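Folding cell 2 — left arm elbow cable, gripper pads, re-zero
July, entry by Vusumuzi Adams

09:40. Left arm faulted again overnight, same code as last week: wrist bus dropout, elbow past mid travel. Log has 11 dropouts on the left and none on the right. Swapped the wrist unit with the Corkine spare before touching anything else. Dropouts stayed with the arm, so the wrist is cleared. Spare goes back in the drawer, tagged good.

10:15. Wiggle test on the cable with the arm powered and brakes on. Nothing at the wrist end. Nothing along the upper link. Bending it by hand where it comes around the elbow housing gave a dropout on the third try and most tries after that. Jacket looks fine from outside. Cut it open at the bench and found two strands of the data pair broken and the shield worn through to bright copper. The old tie was cinched hard against the housing, so all the bending was happening in a very short length.

Replaced with the Lekota flex cable, same connector both ends. Left a wide loop on the outer side of the elbow this time, down along the base link, with a soft wrap where the tie used to be. Do not pull this tight to make it look neat. The loop has to stay open with the elbow fully folded. Checked at both ends of travel and at the park pose, no rubbing on the housing screws.

11:30. Gripper pads, left. Glazed on the inner faces, same as the set we took off in spring. Cleaned with alcohol first to see if they would come back. They did not. Fitted new ones and torqued by feel, since the Podier driver is still out for calibration. Somebody please recheck these when it returns. Closing current limit set to 580 mA. Previous value was higher and was leaving pinch marks on knits.

Re-zeroed all left joints after the cable work. Elbow offset now reads 1034 counts. Wrote it to the controller and to the sheet taped inside the cabinet door. The sheet had an old number on it from before the gearbox change — crossed out, please do not use. 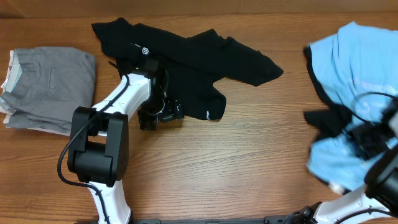 13:50. Ran the mixed set, both arms, normal speed. Dark sweatshirt fabric is still the hard case for the left. The grasp point planner likes to go in under the cloth, and if the fingers enter too flat they push the layer along the table before they close. Raised the approach pitch by two degrees in the cell config only. The shared config is unchanged until Flellwood signs off on it.

Right arm not touched today apart from wiping the wrist camera window. Its cable has the older routing and I would like to redo it to match the left. Need one more Lekota cable for that. Parts request is in.

15:20. Soak test, left elbow cycling with the wrist bus logged, no cloth. 11 minutes per block with a short rest between blocks. No dropouts so far. Leaving it going until the end of the shift and will add the final count below.

16:45. Soak stopped, still clean. Elbow housing warm, not hot. Loop has settled a little toward the base but clears the rail.

Open items:
- recheck pad screws, left gripper
- right arm cable, waiting on part
- ask Flellwood about approach pitch
- order pads, the drawer is down to the last set

Recent entries
Cell 2: gearbox change, left elbow
Cell 1: table height and camera check
Corkine wrist units, bench test notes
Gripper pad wear, spring set

Questions on this notebook: ask at the cell 2 bench | Back to top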